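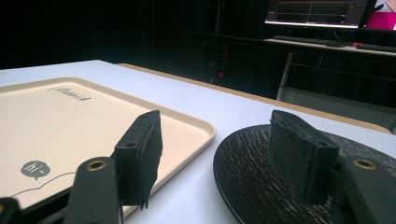 Foam is a false economy, according to one reader who wrote in after my last piece, and anyone still running it past the first hundred grasps is measuring the foam and calling it a gripper test. Go to moulded silicone or go home, was the gist.

Fair enough. Half right, even. But I want to argue the other half, quickly, before Monday eats me.

Foam pads wear. Of course they do. The left one on my hand-held is frayed along its lower edge, little strips hanging off it, and the right has creases down the face. Ugly. And I'd still start any comparison with foam before I touched the fancy stuff.

Why. Cost, first. I can cut a new pair over a cup of tea. The Stirkisa silicone tips are lovely but there's a wait on them, and when something takes weeks to arrive you baby it. You stop trying the daft grasps. The daft grasps are where you learn things.

Second, foam forgives. Take a plate rim or the lip of a shallow tray. Low, rounded, not much to get hold of. With a hard tip you need the angle spot on and so you spend the whole day fighting your own wrist, and the numbers you write down are wrist numbers. Foam squashes and gets on with it. You find out wether the finger geometry is any good, which was the question.

I ran 120 lifts on foam and 120 on the Haltetti rubber tips, same tray, same plate, same height. Foam dropped 10. Rubber dropped fewer, I'll admit that, but nearly all of its drops came on the plate and I only spotted the pattern becuase the foam run had given me something boring to hold it against. A baseline should be boring. And cheap.

What I won't defend is people who don't log pad wear. Swap at a fixed count, write it down. Mine is 100 and I've let it slide to 192 before now, and that set went in the bin. My own fault. The reader has me there.

The bigger grumble. Comparison write-ups give you the arm, the controller, firmware, camera, lens, and then the one bit that touches the object gets called "standard pads". Standard what? Huerta's sheet does it. Iltton's is worse, no mention at all. I'd swap a whole page of controller tuning for one line saying what was on the fingertips and how old it was.

So no, not going home. Silicone later, once the shape of the finger is settled. Foam till then, tatty edges and all. New sheet comes in October, thicker stuff, and I'll post the drop counts whichever way they fall.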